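Section 4. Setting Up and Scoring the Object Search Runs

This section covers the search test used for the Prasano method. It assumes that the simulator is installed (Section 2) and that the Grumis home scenes load without errors (Section 3). Read the whole section once before you start a batch. A full batch ties up a machine overnight, and most of the bad batches we have had to throw out were bad before the first step was taken.

A word on what the test claims to measure. The robot is dropped at a start pose in a simulated home, given the name of a target object, and told to find it and stop within reach. Prasano builds a memory of what it has seen and picks the next place to look from that memory. The original Zurkberg report says the memory is what makes the method work. Maybe so. The report has no run with the memory turned off, and the start poses were never listed. The steps below were written by people who wanted to see that missing run.

4.1 Before you begin

You will need:

- the scene set, revision 3 or later
- the start pose list
- the target list, with the synonyms column filled in
- an empty results folder on a local disk

CAUTION: Do not point the results folder at a shared drive. The logger does not retry a failed write. It drops the step and carries on, and the scorer then treats the run as shorter than it was. A shorter run scores better.

4.2 Loading a scene and checking the view

1. Open the launcher and choose Scene > Load.

2. Pick the home you want to test. Leave Randomize Clutter off for now.

3. Press Reset. Wait for the step counter to read zero.

4. Open the Robot View panel and look at what the camera gives you.

5. Use the pan keys to look around from the start pose. Write down every item you can name without zooming in.

6. Open Scene > Object List and compare it with your notes.

Step 6 is the one people skip, and I would ask you not to. Small items on tabletops are the usual problem. A potted plant is easy for anyone. A thin dark thing lying flat on a round table is another matter, and if you can't say what it is from the view, you should be slow to believe a log that says the robot could. 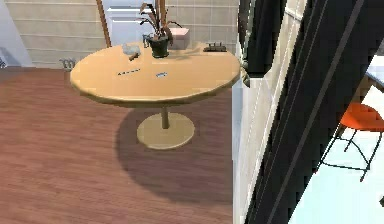 Render: Joscha Nolte, Prasano test group

7. For each item you could not name, mark the target as "doubtful" in the target list. Do not delete it. Doubtful targets are run with the others and scored on their own line.

NOTE: The detector gives a label and a confidence value for nearly anything you put in front of it. A high value does not mean the label is right. Lieselotte Pfeiffer went through the labels on one batch by hand and found the same item called three different things from three poses, all with high confidence. The success rate for that batch had already gone into a slide deck.

4.3 Choosing start poses

The start pose matters more than the manual for the earlier release lets on. If the target is in view at step zero, the run tests whether the robot can drive forward. It says nothing at all about search.

1. Open the start pose list.

2. For each pose, run Tools > Visible at Start. The tool compares the target with the first view and returns yes, no or partly.

3. Move every "yes" pose to the easy list.

4. Check each "partly" pose by eye. If you can tell what the target is, it goes to the easy list too.

5. Keep the rest as the hard list. You need 200 poses on the hard list for a full batch. If you come up short, draw more with Tools > Draw Poses and repeat from step 2.

Do not mix the two lists and report one number. The Zurkberg report gives one number. We can't tell how many of its runs were easy ones, and when Rainer Vogler wrote to ask, the reply was that the pose file had been overwritten.

Poses near a post, a door frame or a wall corner need a second look. The visibility tool casts its rays from the center of the camera, so it can report a clear line to a target when a good part of the view is blocked. It also makes the opposite mistake with glass. Jars, vases and anything else that is transparent are treated as solid, and an item standing behind them comes back as hidden even though you can plainly see it.
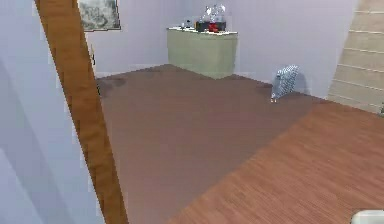 For that reason the tool's answer should be taken as a first sort only. Set aside an afternoon for the manual check. With two people it goes faster, and the second person should not be the one who wrote the method.

CAUTION: Never redraw poses after you have seen the results. If a pose turns out to be broken (robot inside a wall, robot under the floor), mark it void, say so in the batch notes, and leave the gap.

4.4 Running the batch

1. Set Max Steps to 300.

2. Set Stop Distance to the default. Do not raise it, whatever the tuning page says.

3. Under Method, select Prasano Full.

4. Enter the seed by hand. The Auto button takes the seed from the clock and does not save it.

5. Press Start Batch.

6. When the batch ends, go back to Method and select Prasano No Memory. Use the same seed and the same lists.

7. Press Start Batch again.

8. Repeat with Method set to Frontier. This is the plain baseline, which drives to the nearest unexplored edge and knows nothing about objects until it sees one.

All three batches are required. A result from Prasano Full alone will be sent back.

NOTE: If the No Memory batch finishes much sooner than the Full batch, look at the log before you celebrate or complain. Early builds had a fault that ended a No Memory run the first time the robot bumped into furniture, while a Full run was allowed to back up and try again. Nizar Matar found this. It was fixed in the build of 26/05/2022, and any comparison made on an older build should be run again from scratch.

4.5 Scoring

The scorer counts a run as a success when the robot calls Stop and the target is within the stop distance. It does not check that the robot is facing the target, or that the target could be seen from where it stopped. So a robot on the wrong side of a wall can pass. We have logs where that happened.

To turn on the stricter check:

1. Open Score > Options.

2. Tick Require Line of Sight.

3. Tick Require Target in View.

4. Press Rescore. The old scores are kept in a separate column.

Then go through a sample of the successes yourself. Open the last view of each run and ask whether you would have called it found. Rooms with a dining table are a good place to begin, as the flat things people leave on tables - a folder, a pen, something small and dark that could be a phone or a coaster - are the ones that get swapped for one another.

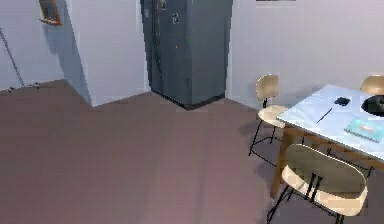
Figure 4-3. Simulated view with refrigerator and dining table.

5. For each run in the sample, enter agree, disagree or can't tell. "Can't tell" is a real answer. Use it when you need it.

6. Have a second person score the same sample without seeing your answers.

7. Enter both sets in the results sheet.

If the two of you disagree on more than a handful of runs, the trouble is probably in the target list. Go back to 4.2, step 7.

4.6 What we got, and how far to trust it

On our hard list, with the strict checks on, Prasano Full still beat Frontier. The gap was a good deal smaller than the one in the report. Between Full and No Memory the gap was smaller again, and it changed sign in one of the homes. Hildegard Teuber takes this to mean that the memory helps in homes with many rooms and gets in the way in small ones. That fits the numbers. So would plain chance, with one seed per batch, and we have asked for more seeds before anyone writes it down as a finding.

We also scored 595 runs from the El Idrissi scene set, which was made by other people with other furniture. Those runs used the older build with the bump fault. They are in the archive under "do not cite" and should stay there until someone has the machine time to repeat them.

Nothing in this section tells you how the method would do in a real home. Simulated rooms hold still. The light is even, the floors are flat, and no one walks through and moves the thing you were looking for.

4.7 Common faults

Every run ends at step zero: the target list is missing its header row. Add the header and reload.

Robot turns in place until Max Steps: the depth range is set to zero. Open Camera > Depth and restore the default.

Success rate is exactly the same for Full and No Memory: the Method menu did not save. Close the launcher, reopen it, and check the first line of the log, which names the method in use. Trust that line over the menu.

Success rate looks too good: check the easy list first, then the stop distance, then whether Rescore was pressed after the boxes were ticked.

Go on to Section 5 for exporting the results sheet.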